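Rurnier Carry-On 3
Cabin suitcase, hard shell, four wheels

We made the first Rurnier for people who fly somewhere warm for a week and pack as if they might be asked to govern it. The Carry-On 3 holds slightly less than the last model. We regard this as a kindness.

The shell is polycarbonate with a matte finish that takes scratches well, and it will be given the chance. There are two compartments, one zippered and one with straps, plus a flat pocket in the lid for the papers you will be looking for at the gate. The handle locks at three heights. Tall customers have asked for a fourth, and Teodoro Evangelista in our design office, who is five foot four, is thinking it over.
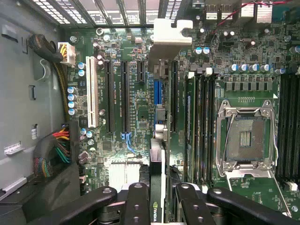
Hotels with a beach out front are hard on luggage. Sand gets into wheel housings, sunscreen gets into everything, and the bag then spends its last day in a lobby with 526 others just like it. The wheels on this one come off with a coin, so you can rinse them in the sink and put them back before checkout. Inside, the padded sleeve is meant for a laptop. If your idea of a vacation computer is a full metal case with a motherboard and an NVIDIA card standing up in it, please buy a second seat. Everyone else will find the sleeve fits a thin machine, a paperback and a hat that folds.

Colors: Plekora blue, sand, and a gray we call Sauerland after a rainy vacation.

Fabric liner: removable, machine wash cold, hang to dry. It takes almost 18 hours to dry in a humid bathroom. Zorica Spahić timed it on her honeymoon and we have not asked further.

Lock: three-digit combination. It arrives set to 593. Change it before you travel, now that you've read it on the internet.

Spare wheels, liners and handles are sold separately under the Fullon name and also fit the Carry-On 2. They do not fit the original, which had two wheels and strong opinions about corners.

Orders placed before noon ship the same day. Returns are accepted if the bag has not been to the beach. We check the wheels.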